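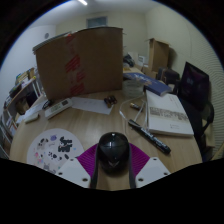

*La mesa redonda, antes de recoger.*

Mi abuela decía que una mesa se recoge empezando por lo que rueda, así que yo habría empezado por la pila y después el rotulador negro. La máquina de Irnard, en cambio, se pasó la tarde pensando en el libro abierto. Lo cerraba, lo volvía a abrir - con una delicadeza, eso sí, que ya quisieran mis sobrinos - y buscaba la página.

A las 4 le hablé del cable blanco.

- ¿Esto se guarda? - preguntó.

Le dije que dependía, y se quedó quieta, pobrecita, tanto rato que acabé enrollándolo yo mientras le contaba lo de mi abuela.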